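An afternoon with the grippers at Osgate

27 October 2024

I'd been told to bring a coat. The Osgate open day is held in what used to be a seed warehouse on the Fistley road, and whoever told me was right about the coat and wrong about the parking, so I arrived ten minutes late with one sleeve on and a programme under my arm that I hadn't read.

What I was expecting was a big orange arm throwing car doors about. There was one of those, or nearly (it was yellow, and it was stacking crates), and it had drawn most of the crowd. But the bit I stayed longest for was upstairs, where the Jalow team had set up two rows of chairs and a big screen and were showing people how they practise a grasp in simulation before they let a real machine anywhere near it.

I do love a simulator. This one is gloriously plain – no pretend kitchen, no pretend factory, just a slate-grey nothing and whatever the robot is working on. You look out along the gripper as if it were your own hand, which took me a minute to get used to. My thumb kept twitching!
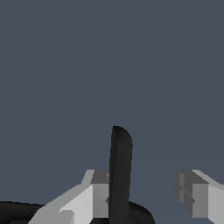

The Jalow simulator on the upstairs screen, with the gripper open around a dark upright piece.

The woman running the session asked us what we thought was hard about picking something up, and a boy in front of me said "not dropping it", which got a laugh and then a nod. Her own answer was getting lined up. If one finger is much nearer than the other it touches first, and then you're shoving the thing sideways when you meant to hold it. People do this all the time with mugs and never notice, because our hands are soft and forgiving. Two hard fingers aren't.

So they run it again and again. She said they'd set up 799 attempts for a single shape the week before, each starting from a slightly different spot, and that 70 of those had gone wrong in ways they wanted to look at properly. I rather liked that they were keener to talk about the 70.

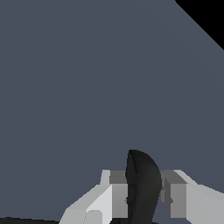

I asked whether it bothered them that everything looked so blocky, and she said the looks were the least of it. What matters is whether the shapes bump into each other properly and whether the friction is anything like real life. Friction, apparently, is a swine. They've been working with Kabbaj, who make the rubbery pads for the real fingers, and each new batch grips a bit differently from the last, so the numbers have to be set all over again.

There were 26 of us in that room by the end and only two had left for the tea urn, one of them me. The next open day is in December, same building, and booking is through the Osgate website. Wear the coat.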